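Bite two-finger gripper, with cell model

Price: £2475 plus VAT
In the box: gripper, wrist plate, cable, spare pair of fingertips' worth of cleaning cloths, set-up sheet, download code for the cell model
Made and looked after by Valla, Clurport

I've been fitting and mending Bites since the first ones left the bench, so I asked if I could write this page myself. It used to be a table of numbers and a lot of people rang up afterwards to ask how you put the thing on the arm. If you only want the numbers, they're still in the set-up sheet. What follows is how I'd set one up and how I'd keep it going.

What it is

Bite is an electric gripper with two plain metal fingers on a wide palm. The fingers lean in towards each other a little, and the insides are bevelled, so it will get hold of a thin edge without you having to be spot on. There's no air line. One cable runs back along the arm and does power and signals together (please leave some slack at the wrist — I'll come back to this).

It's meant for picking up and putting down, pulling handles, opening doors and drawers, that kind of job. It isn't meant for heavy castings, and if you ring me about heavy castings I'll send you to somebody else.

Start with the model

Every Bite comes with the Jakotano cell model, and I'd really like you to open it before you open the toolbox. It's a simulated room with the gripper in it, and you see things from the wrist, looking out past the fingers. Most of the trouble I get called out for is reach and clearance, and you can find nearly all of that on a screen with a cup of tea next to you.

Load the model, open the fingers fully and bring the arm up slowly to whatever you want it to work next to. Look at the gap between the fingers and at what's behind it. Then tip the wrist a few degrees each way and look again. A big flat face is a good thing to practise on, as it's very easy to lose your sense of how far off you are.

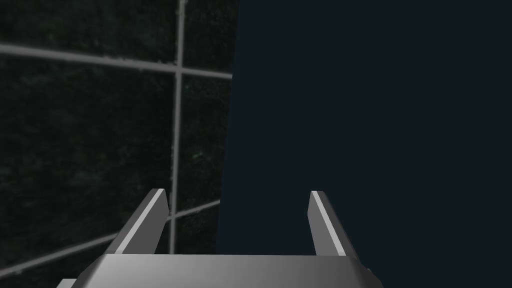 Jakotano model, wrist view: fingers apart, close in to a large navy surface, tiled wall to the left.

I like to work near an edge when I'm doing this. A plain dark face on its own gives you nothing to judge by, but a straight edge running down past a finger tells you straight away if you've drifted. The lines between the wall tiles help too! When you turn the wrist they slant, and after ten minutes or so you get a feel for how much slant goes with how much turn. Albertina Morais, who did the set-up sheet, reckons you should write the wrist angles down as you go. I never do, and I always wish I had.

Save each position you're happy with. The names you give them carry over to the real controller, so call them something sensible.

Putting it on the arm

Power off at the wall first, and the arm parked low enough that you can work without stretching.

Bolt the wrist plate to the arm. It takes 4 screws, done up a bit at a time, going corner to corner. You want them snug all round before any of them is tight.

Offer the gripper up to the plate with the cable side facing back along the arm. It only goes on one way. If you're having to push, take it off and check for swarf or a bit of old thread lock on the face, then try again.

Do up the clamp with the 3 mm key. The key lives in a clip on the inside of the lid and people throw the lid away, so have a look before you do that.

Run the cable, leave a loop at the wrist about as big as your hand, and turn the wrist by hand from one end of its travel to the other. The loop should open and close without going tight. A tight loop is what kills cables on these. It won't go on the first day, it'll go in March when you're busy.

Power on, stand back, and send it home. The fingers should open right out and then stop. If one side looks as though it's got less far to go than the other, home it again before you worry. Twice and still uneven, give us a ring.

Checking the angles

Once it's homed I go back to the model and run the saved positions there one more time, this time with the arm speed set to match the real one. What I'm looking for is tilt. A small tilt at the wrist makes one finger sit lower than its partner, and if you then close on something flat you'll touch on one side first and shove the thing sideways.
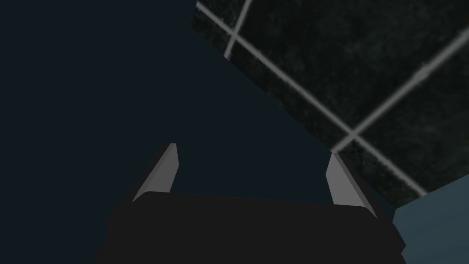 Same model, another wrist pose. Fingers open, palm tilted slightly, right finger a touch lower than the left.

A bit of tilt is fine if you meant it. Some jobs need it, like getting at a handle that's set at an angle. If you didn't mean it, take it out in the model, save, and send the new position over. Don't try to cure it by loosening the clamp and twisting the gripper round, because the next person to home it will get a nasty surprise.

It's also worth changing the light in the model. With everything dark behind a dark palm, the fingers are the part you can read, so get the light on those and leave the rest alone.

Looking after it

Wipe the fingers down at the end of the day with a dry cloth. No solvent on the inner bevels, please. If you've been handling anything sticky, use warm water with a drop of washing-up liquid and dry them properly.

Once a week, or whenever you remember, run a fingernail along the inside edge of each finger. You're feeling for burrs. A small one will come off with a fine stone, used lightly and always in the same direction. A big one means a new pair, and do change them as a pair.

Grease it every 500 hours with the tube we supply. Take off the back cover, put a smear on each slide, open and close it a few times, and wipe off what gets pushed out. More grease doesn't make it run better, it just picks up dust.

If it starts to click on closing, look at the slides first, then the cable plug. If it stops halfway, turn it off, count to twenty, turn it on and send it home. If it won't hold on to something it held yesterday, clean the fingers before you touch any settings.

Repairs and spares

Fingers, slides, cables, back covers and wrist plates are all kept on the shelf here in Clurport. Shu-fen Lui runs the repair bench, and if you send a gripper back it's her you'll be hearing from. Please put a note in with it saying what it was doing when it went wrong, and leave the fingers on.

If the problem is to do with reach or angles, send your saved Jakotano file as well. I can load it here and look from the same spot you were looking from, and quite often that saves posting anything.

Older Bites with the round plug need the adapter cable to use the current controller. Ask for it when you order, as it doesn't come in the box.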